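Open afternoon at Faltach

In July a group from our membership went to the open afternoon at Faltach, where the Drulteva team records hand work for training robot arms. There were 20 of us, which was the limit for the visit, and we were split between the demonstration desks and a talk upstairs. Members who could not get a place asked for a write-up, so this covers the main points.

The team does not start with a robot. A person picks up a hand-held gripper and does an ordinary job with it, such as moving a part from one side of a desk to the other or holding a sheet in place. The movements are recorded and used later to teach an arm with the same kind of jaws. Our hosts said they have 3,000 recordings so far and expect to need a good many more before the arm can be trusted with a job it has not met before.

The gripper is white and has black-and-white square markers on it, one large and two smaller. The markers let the software work out where the tool is and which way it is tilted. If a sleeve or a cable covers them for too long, the recording is usually thrown out. Operators are told to keep their movements steady and to finish one action before starting the next.

At the desk we watched, the job involved a large white board. It is awkward to handle with one hand in a gripper, and the operator has to think about where the free hand goes as well.
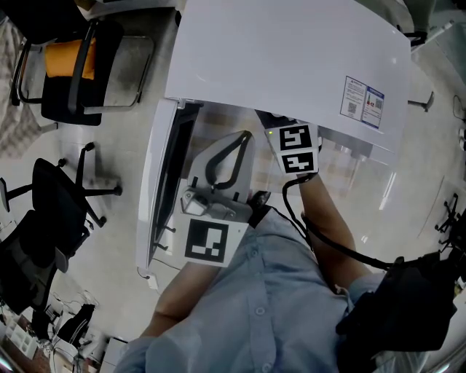
What the recordings are used for

The talk was given in two parts. The first was on sorting the recordings. Each one is watched by a person, trimmed at both ends and given a plain label. Failed attempts are kept in a separate set. The speaker said labeling takes longer than recording, and that this was the part of the budget they had got wrong in the first year.

The second part was on Bruster, the arm the team is training. It was not running on the day, so we saw a film of it picking up boxes and setting them on a shelf. It was slow. In one clip it let go too early and the box tipped over. The team left that clip in and spent some time on it, and several of our members thought it was the most useful part of the talk.

Questions were mostly about cost and about how long a person can work with the gripper. Sessions are kept short, with 4 in a day at most for any one operator. The wrist gets tired first. The jaws are closed by hand, and a firm squeeze repeated all afternoon is more work than it looks.

Somebody also asked about cameras. The operator at the demonstration wore a small one on the head, pointed down at the work, and there is a view from the gripper as well. The head view shows the whole desk and the gripper view shows what the jaws are close to. Visitors can be picked up in the background, so we were asked to sign a form on the way in. 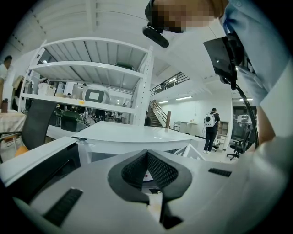
The view from the gripper, with the operator leaning in at right.

Tuhumury, who supply the pads for the jaws, had left samples for people to handle. The softer pad grips well but wears out quickly, and the team has gone back to the harder one for most jobs.

Parking at Faltach is limited and the side entrance is easy to miss. A second visit is planned for members who were on the waiting list. Put your name down at the front desk or reply to this newsletter.

Contact the newsletter desk | Copyright, all rights reserved | Back to top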